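From: Eliseo Arellano
To: steam-cooking list
Subject: Re: Reheating buns in a small electric steamer – wet bottoms

> I have a countertop steamer with a single perforated basket
> and a glass lid. I use it for plain buns from the freezer,
> three or four at a time. The tops come out fine, but the
> bottoms are wet enough to stick, and when I lift one it
> leaves its skin on the metal. Paper liners help a little.
> Filling the base less does not seem to help at all.
>
> Is this the wattage? Mine is marked 660 W. The shop suggested
> an Etodis, which is stronger, but I would rather not buy
> another one if the problem is how I use this one.
>
> Also, does it matter if the buns touch the wall of the basket?

I don't think it is the wattage. 660 W is plenty for one basket. Near the boil, that much power makes a little over 17 grams of steam a minute if all of it goes into the water, and somewhat less in practice. Four buns can't take up that much once they are hot, and the surplus goes out through the vent or condenses on whatever is cooler than it is. A stronger unit gets you to the boil sooner and then makes more surplus.

The water under your buns comes from two places. The first is condensation on cold dough, which is worst in the first few minutes and can't be avoided with anything from the freezer. The second is drip from the lid. Glass loses heat to the room, water collects on the inside, and a flat or nearly flat lid lets it fall wherever it likes. Some of it lands on the buns and runs down. The rest lands on the basket floor and sits between the holes. Your fill level affects neither of these unless the water is high enough to spit through the floor.

I ran two batches on Sunday-dinner leftovers in September with an old Surkley base and a steel basket, same buns, same water, starting from frozen both times. The first was done your way. In the second I did the following:

1. Brought the water to a full boil with the lid on and the basket empty.
2. Loaded the buns with a finger width between them and clear of the wall.
3. Put a thin cotton cloth under the lid, corners folded up over the top and well away from the base.
4. Switched off at the end and left the lid on for 2 minutes.
5. Took the lid off, turned it over away from the basket, and moved the buns to a plate straight away. 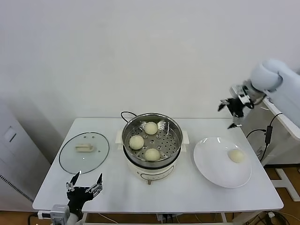 The second batch came off the metal clean. In the first, two buns tore. I can't separate the effect of the cloth from the effect of preheating on two runs, but my guess is that the cloth does most of it. It was noticeably heavy when I took it off, and all of that would otherwise have ended up in the basket.

Step 5 matters more than I used to think. A bun left in the basket after the heat is off keeps sitting on wet metal, and the starch on the underside sets as it cools. That is your missing skin. Lift with a thin spatula or with a slight twist by hand if you can stand the heat. Tongs pinch the top and leave the base behind. On the plate, don't stack them and don't cover them for the first minute. A wide plate is better than a deep bowl, where the steam has nowhere to go.

On touching the wall: yes, it matters, though less than the floor. A polished steel wall runs with water on the inside whenever the room is cool, and a bun pressed against it gets a damp, shiny patch on that side. Buns also swell a little as they heat, so what looks like a small gap when you load them may be none at all at the end. I would stay at three in a basket your size and do the fourth in the next round.

Paper liners: use perforated ones, cut slightly larger than the base of each bun. A solid sheet over the whole floor blocks the holes and forces the steam up around the edge – then you get wet edges and a cold middle. The Orley liners are already punched but cut for bamboo, so they need trimming. The silicone mat from Nakajima works and washes easily, but it is thick and I had to add a minute.

One caution on the cloth. Keep it off the heating base and the power cord, and don't let it hang over the side where it can wick water down onto the housing.

If you try this and still get wet bottoms, please post the basket diameter and the distance from the waterline to the floor of the basket. With a very shallow base, spitting is a real possibility, and then the answer is less water and a second top-up.

Eliseo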